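The Small Things Collection: How a Lending Library of Play Food Found Its Shape

By Imelda Marquez

The Prenby Play Library began lending toys to families and early childhood classrooms from a single closet. Its catalog now lists 3,002 pieces, and the section that borrowers ask for most is also the least imposing: play fruit and vegetables, with a few small balls added to each loan.

Delwyn Fairweather, the library's director, attributes the demand to familiarity. Children recognize a lemon or an eggplant long before they can follow the rules of a board game, and they arrive with opinions about both. "A child who will not speak to a new adult will often hand that adult a strawberry," she said. "Our task is to see that the strawberry is there when it is wanted."

The produce was formerly lent in drawstring bags. Staff found that borrowers emptied the bags onto the floor and returned them incomplete. In January the library moved the collection into clear plastic containers, so that parents and teachers could review the contents at a glance.
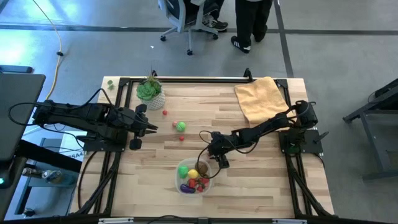 Toy produce in a clear container, including a green pepper, a lemon, strawberries and an eggplant, with small balls nearby on the tabletop.

The change was proposed by Urszula Makowska, who manages the collection. She had considered labeled trays with a fitted place for each piece, a system used elsewhere in the library for wooden puzzles. Trays proved slow to repack, and younger borrowers treated the fitted places as a test. An open container makes no such demand. A pepper may lie beside a kiwi or beneath it, and the set is still in order.

Balls presented a separate question. Prenby's lending policy had long classed them as outdoor equipment, to be borrowed by the net and returned the same way. Makowska argued that the smallest sizes belonged indoors, on a table, where they serve as peas, berries, cargo or currency according to the game in progress.
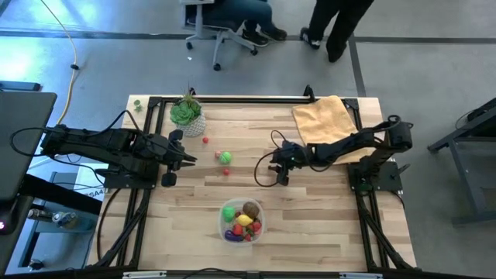

Supervision is the first condition attached to any loan that includes small pieces, and it appears at the top of the agreement each borrower signs. The library also advises on the play surface itself. A pale wooden tabletop suits the purpose well: red and green balls stand out clearly against blond boards, and a potted succulent toward the corner still leaves the middle open for play. Borrowers with very young children are offered the larger pieces only. Precious Ocampo, who trains the desk staff, asks them to raise the subject in conversation as well as in writing, and to do so before the container leaves the counter.

Cleaning follows a fixed routine. Each returned set is washed by hand in warm water and mild soap, then left on a rack for 10 hours. Pieces with leaves or stems take longer, as water collects where the parts meet. Two staff members check every set against its card, and missing items are replaced from a reserve drawer - the strawberries most frequently of all.
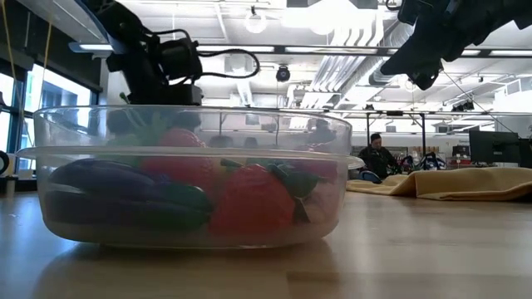

Purple, red and green toy produce piled in a round clear container.

Princess Cabrera, who teaches a preschool class and borrows a set each month, has noticed that her students give particular attention to putting the pieces away. They debate what should go in first. The eggplant usually wins, on account of its size, and the smaller fruit is dropped in around it. She allows the debate to run its course, and schedules cleanup accordingly.

The library plans to add root vegetables and bread to the collection this year. Reservations may be made at the Prenby front desk, with a limit of two containers per household.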